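Flindport shop publishes bench rules for hand-held gripper work

11 Dec 2022

Valtonen, the automation firm based in Flindport, has put out a set of working rules for people who record tasks with hand-held grippers. The rules run to 99 numbered points and replace a short checklist the company had used since July. They take effect at its own benches right away and are free for other shops to copy.

The document, titled Luva, deals with the part of the job that most safety standards for robot arms leave out. With no arm in motion, the usual fences and light curtains don't apply, and each site has tended to make up its own habits. Valtonen says that led to recordings that could not be compared from one bench to the next, and to a fair number of snagged cables.

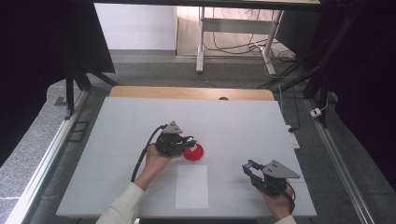 Cable handling gets the longest chapter. Each gripper must have its lead coming off the rear and running back toward the operator, clear of the object being handled. A cable may lie on the work surface, as the thick black one from the left gripper does, as long as it stays on the operator's side and does not cross between the two hands. Power strips can sit next to the board but not on top of it. Leads on the floor have to be checked before each session, and any that cross the place where the operator stands must be moved or taped down.

The rules also cover the work surface. It should be pale and plain, with only the items needed for the task. Panels may be butted together if the seams are flush enough that a sheet of paper slides across without catching. Operators may wear long sleeves if the cuffs are close fitting, and must take off rings and watches.

Braltisum, which runs similar benches across town, tried a draft over 1181 recorded sessions and sent back comments. It asked for a limit on how long one person can hold the grippers without a break. The final text sets that at 20 minutes, down from 30 in the draft. It also asked for a looser rule on lighting, which was turned down.

One point drew more comments than any other. When a task needs only one gripper, the other must stay in the operator's hand with its fingers open and away from the object. Some operators wanted to set it down on the board. Valtonen kept the rule as drafted, saying a gripper left on the surface is easily knocked and then has to be zeroed again.
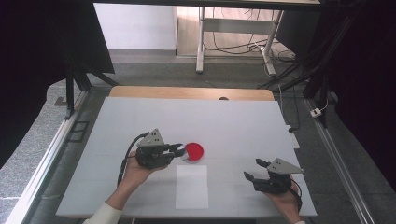 What comes next

Shops that want to be listed as following Luva must send in records from 872 sessions, along with a signed bench check for each day of work. Valtonen will read the records itself for now. Braltisum has said it will apply. A version 2 is planned for July and is expected to add rules for two people working at the same bench.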